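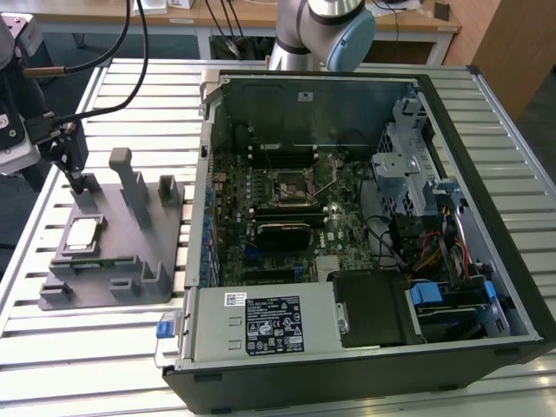 Un ordinateur Dell ouvert, couché sur le côté.

Qui sommes-nous ?

Huaranga est une agence immobilière de quartier, et nous y tenons ! Tout a commencé dans une ancienne mercerie de la rue des Tanneurs, avec deux bureaux, un plan de la ville punaisé au mur et une seule ligne de téléphone. Nous sommes aujourd'hui 9 personnes, toujours dans la même rue, et le plan est toujours au mur (il a pris un peu de soleil).

Notre métier, c'est la vente et la location de maisons de ville, d'appartements anciens et de petits immeubles. Nous gérons 151 logements pour le compte de leurs propriétaires, du studio d'étudiant à la grande maison avec jardin, et nous avons accompagné environ 900 familles depuis l'ouverture. Certaines en sont à leur troisième déménagement avec nous – on finit par connaître le prénom du chat.

L'équipe

Kristof Van Wijk a fondé l'agence et s'occupe encore des estimations. Il adore les escaliers en pierre, les caves voûtées et les greniers où l'on ne tient pas debout. Deisy Correa dirige la location : c'est elle qui vous fera visiter, souvent tôt le matin, parce que c'est là qu'on entend vraiment la rue. Teófilo Lozano suit les ventes jusqu'à la signature chez le notaire. Jhosep Villanueva, arrivé en février, a repris la gestion des copropriétés et les états des lieux.

Notre façon de travailler

Chaque bien est visité par deux d'entre nous avant d'être proposé. Nous mesurons les pièces nous-mêmes, nous ouvrons les volets, nous demandons les procès-verbaux d'assemblée générale et nous les lisons ! Les honoraires sont affichés en vitrine et sur chaque annonce.

Vous avez un projet, ou juste une question sur un quartier ? Poussez la porte, le café est prêt. L'agence se trouve au 70, rue des Tanneurs, juste après la boulangerie.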